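3.2 Acoustique des petites salles tendues de textile

Les temps de réverbération ont été relevés selon la méthode du bruit interrompu, par bandes d'octave de 125 Hz à 4 kHz. La source omnidirectionnelle occupait successivement 2 positions et le microphone 8, à plus d'un mètre de toute paroi. Le protocole reprend celui de Kashindye et Wada, à la durée d'excitation près. Au total, 393 décroissances ont été retenues ; 23 ont été écartées pour rapport signal sur bruit insuffisant dans la bande de 125 Hz.

Le coefficient d'absorption d'un tissu suspendu dépend de sa masse surfacique, de sa résistance au passage de l'air et de la distance au mur. Un tissu plaqué contre une paroi rigide reste peu efficace en basse fréquence, la vitesse particulaire y étant voisine de zéro. 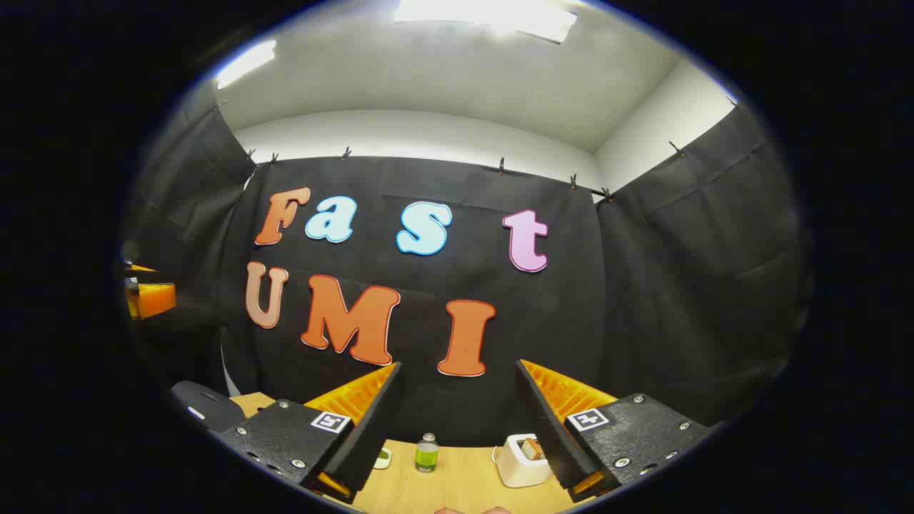
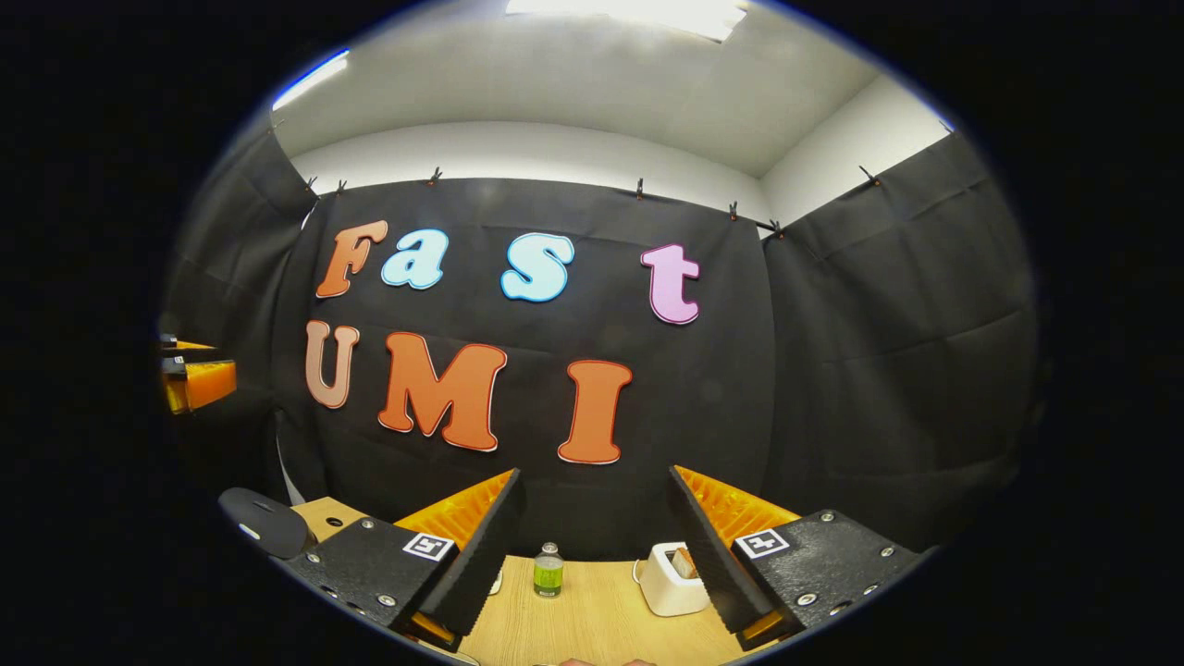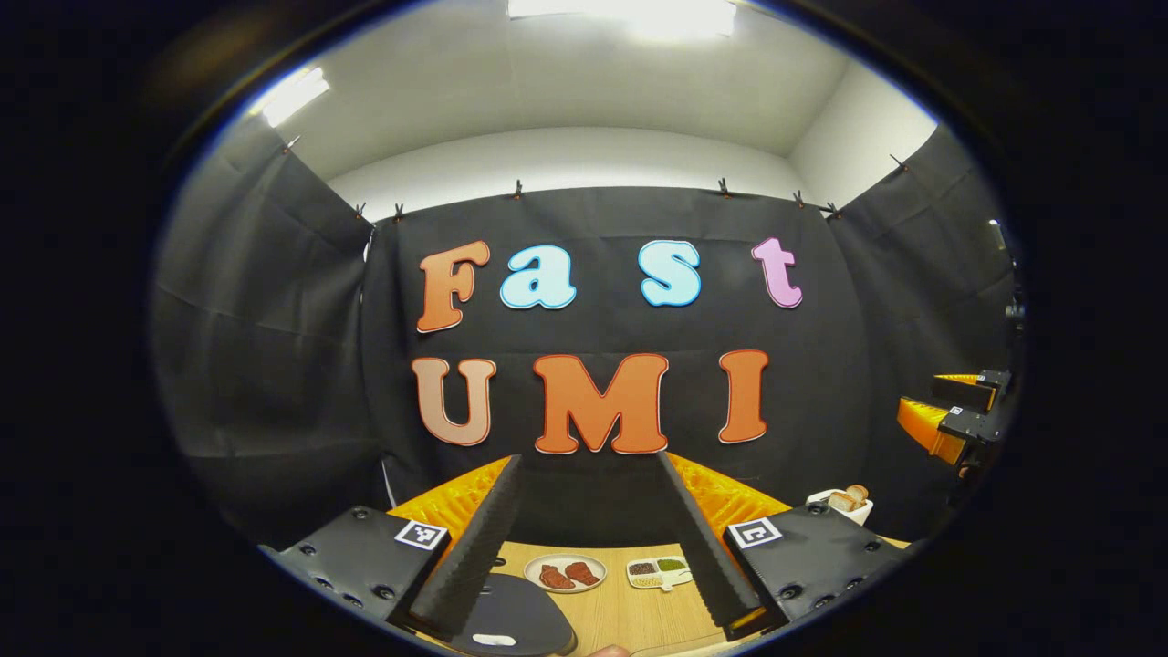
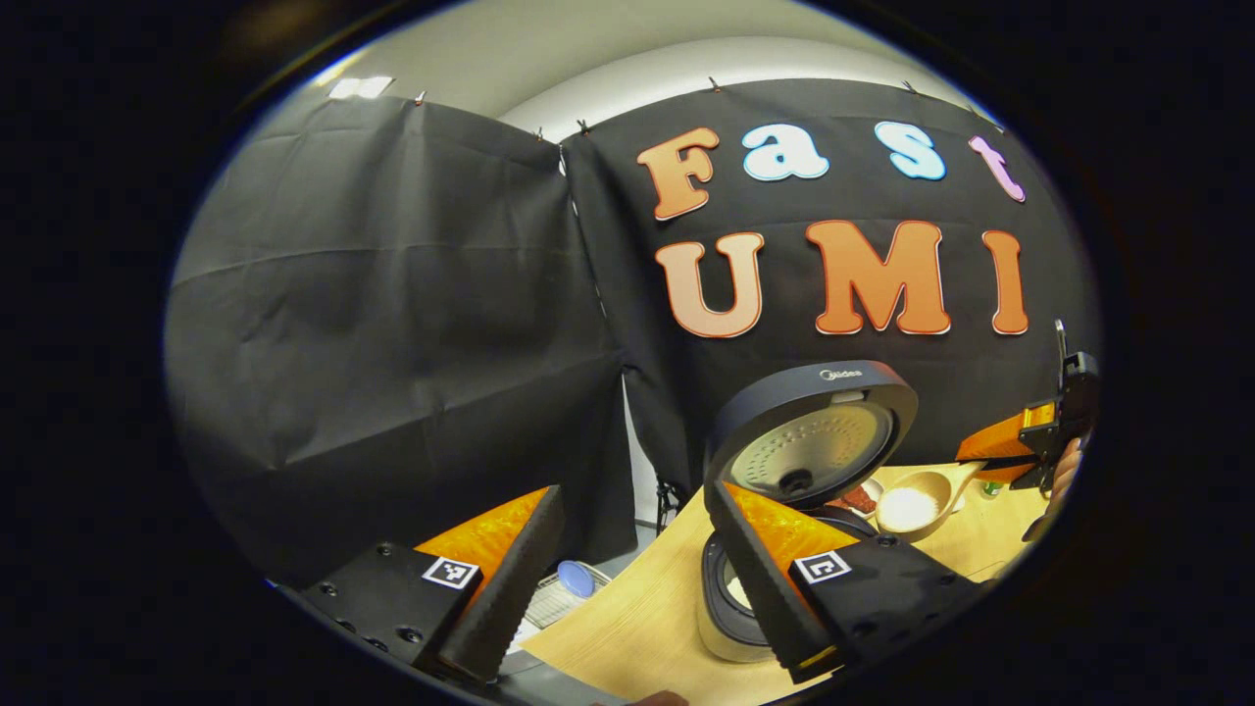 Figure 4. Tentures noires suspendues dans une pièce à murs blancs.

Le modèle de Sabine surestime l'absorption lorsque les surfaces traitées se concentrent sur quelques parois, le champ cessant d'être diffus. La correction proposée par Mosoti, qui pondère chaque paire de parois opposées, réduit l'écart au-dessus de 500 Hz. En dessous, la densité modale est trop faible pour une approche statistique et les valeurs sont données à titre indicatif (tableau 2).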